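Mumurach Laundry Folding Set

Version 2. Last changed Saturday, November 12, 2022.

What is in the set

Mumurach is a collection of 1180 short recordings of clothes being sorted, spread out and folded on a table. The clothes are ordinary ones: jumpers, T-shirts, trousers, tea towels and a few pillowcases. Each recording covers one item and is kept in its own folder, with a small text file giving the type of item, its main colour and the fold that was asked for.

There are 17 types of item. The full list is in items.txt. Socks were left out of this version and are planned for December.

How the clothes were laid out

Every item starts in a heap. Nothing is smoothed or turned the right way out beforehand, so sleeves may be trapped underneath and hems may be doubled over. The label "start" means the item as it was dropped, and "flat" means that no part of it lies more than two layers deep.

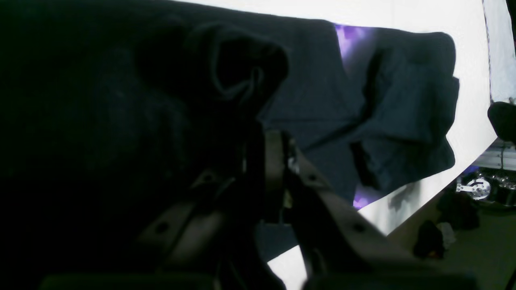 Dark clothes are harder to label than pale ones. Creases in navy and black cloth get lost in shadow, and the people marking the edges did not always agree on where a sleeve ended. These items carry the tag "dark" in the text file — leave them out if you need clean outlines.

Folders

Ploden holds the tops, Babaei the trousers and skirts, and Kandulik the household linen. The names come from our storage shelves and have no other meaning.

Known faults

8 recordings in Babaei have the wrong colour written down. They are listed in faults.txt and will be put right in the next version. Some tea towels appear in both Kandulik and Ploden — keep the Kandulik copy.

Use

Free for teaching and research. Please give the version number when you mention the set.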